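Zarden opens clothing exchange for youth sports families

2023-12-16

Zarden, the neighborhood center for families, has opened a permanent clothing exchange for children's and youth sportswear. Families can bring shirts, shorts and training clothes that no longer fit, and take home other pieces free of charge.

The exchange was first tested in October during the Varkora indoor tournament. In this test, 235 families took part and 1,689 pieces of clothing found a new owner. The large interest convinced the center to offer the service during the whole year.

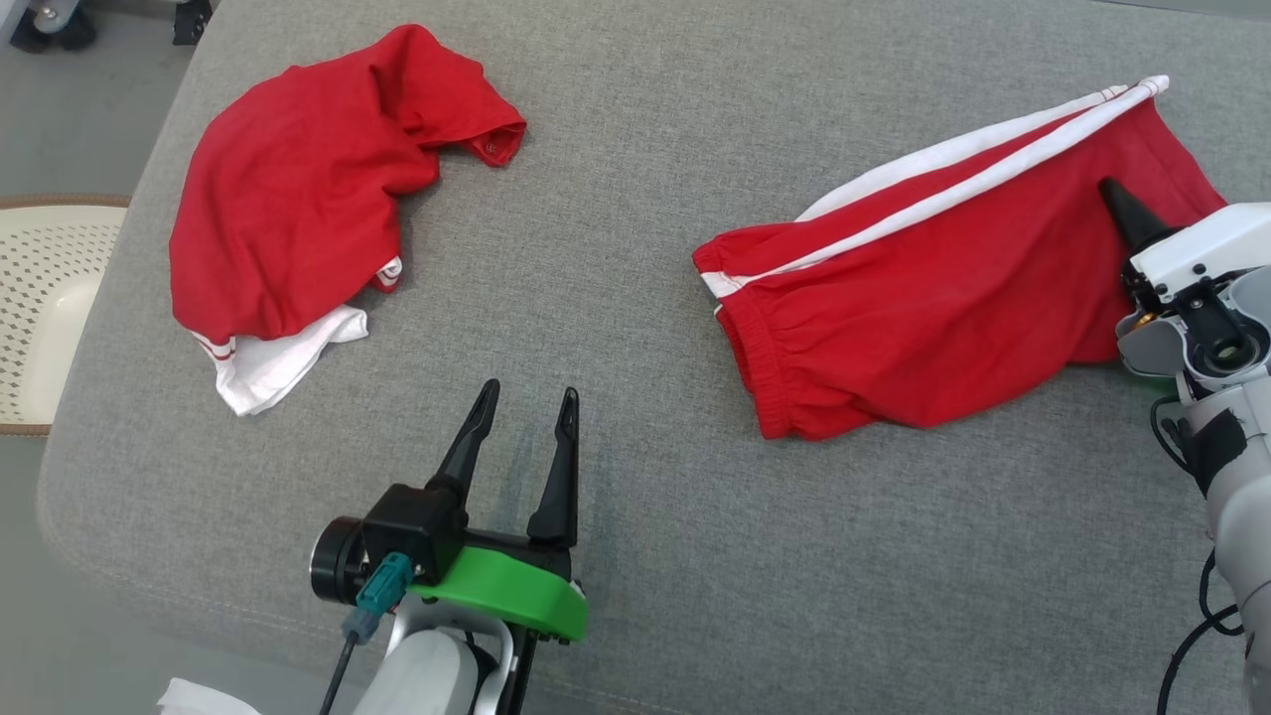
Red shirt and red shorts with two white stripes, on a gray cushion.

All clothing is sorted by size and folded before it goes to the shelves. Shirts and shorts are kept separately, so parents can also look for a single piece. The center asks families to wash the clothes at home and to close all buttons. Small stains are accepted, but clothes with holes can not be taken.

"A child can grow out of a pair of shorts in one season, and the shorts are still good," the center states. "We wish that they are used again by another child."

The exchange is located on the ground floor of the Foko building and is open in the afternoon from 2 to 6 p.m. Each family may take up to 15 pieces per visit. A registration is not necessary.

Further information is available at the Zarden front desk, room 123.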